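Setting Up a Home Meditation Corner: Practical Notes

Posted March 20, 2018 by Araba Bonsu

A short daily sitting practice fails more often for practical reasons than for mental ones. The chair creaks, the phone lights up, the room is cold by the second minute. The notes below cover the physical arrangement of a meditation corner in an ordinary house or apartment. They do not cover technique.

Location

Choose a spot that does not need to be cleared before each use. A corner measuring 40 inches by 40 inches is enough for a cushion or a straight-backed chair. Avoid the wall shared with a kitchen or bathroom, where pipe noise is worst in the early morning. Avoid the bed. Most people who meditate on a bed are asleep within the session.

If the only free corner is beside a radiator, sit at least two feet from it. Dry heat on one side of the face is a steady distraction.

Seat

A cushion should raise the hips above the knees. Buckwheat hull filling holds its shape better than foam and can be adjusted by removing hulls a cup at a time. Keep the removed hulls in a sealed jar; they will be wanted later when the filling settles. Wash the outer cover only, and empty the inner bag before airing it.

On a chair, both feet should be flat. Shorter users can put a folded blanket under the feet. Chair legs on a hard floor need felt pads. Stick-on pads come loose at the edges after a few months, and the nail-in kind lasts longer on wooden legs. Drill a pilot hole first or the leg may split.

Light

Use one lamp, placed behind the sitter and below eye level. A bulb of 200 lumens is sufficient. Brighter bulbs show through closed eyelids. Plug-in dimmers are acceptable, but check that the bulb is marked dimmable. An unmatched pair will usually hum, and the hum is most noticeable at the low settings used for sitting.

The surface beside the seat

A small table or cabinet within arm's reach saves getting up. It should be level with the seated elbow, give or take a hand's width, and have a wipeable top. Keep it to what the session requires: a timer, a notebook, something to drink afterward. Put drinks toward the back, where a sleeve will not catch them. Snacks are best left until the session is over.

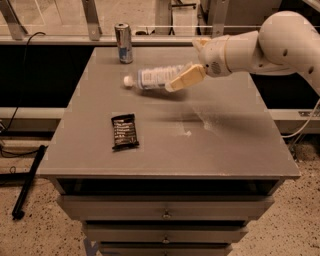
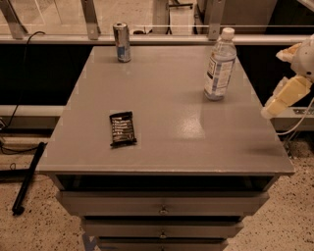
Bottled water on a gray cabinet top.

A cabinet with doors has one advantage over an open table, namely that the blanket, spare cushion cover and charger can be put out of sight. Fit soft-close bumpers to the inside corners of the doors. Clear silicone dots work, provided the surface is degreased with rubbing alcohol and left to dry before they are applied.

Water rings on a painted top should be dealt with the same day. Wipe with a damp cloth, dry, and leave the area uncovered overnight. If the ring is still there, try a little white toothpaste (the paste kind, with no gel) on a soft cloth, after testing it somewhere that does not show. On an oiled top, re-oil the whole surface, as patches remain visible.

Timer

A phone works as a timer if it is in airplane mode and face down. A mechanical kitchen timer does not, on account of the ticking. I used one through most of February inside a sock — the ticking was reduced but the bell could not be heard either.

Set two sounds: one at the end, and a quieter one 9 minutes in for those doing longer sittings. The midpoint sound is a prompt to check posture. Omit it if it becomes something to wait for.

Noise

A rolled towel along the bottom of the door does more than most purchased products. For a window, check the seal before buying a heavier curtain. Hold a strip of tissue at the edge of the closed frame on a windy day and replace the weatherstrip wherever it moves. Foam tape is adequate for a sash that stays shut all winter. Use rubber strip on one that is opened daily.

Recorded background sound should be a file stored on the device. Streaming introduces pauses and advertisements.

Temperature

Body temperature drops slightly when sitting still. Keep a blanket on the seat, already unfolded, and put it over the knees before starting. Wool is preferable to fleece, which builds up static in dry rooms.

Maintenance

Every week: shake out the cushion, wipe the table top, check the timer battery. Every season: air the cushion filling outdoors for an afternoon, out of direct sun — strong sun fades most dyed covers — and tighten the chair joints. Vacuum behind the cabinet at the same time. Dust collects there faster than expected, and it will be noticed on the inhale.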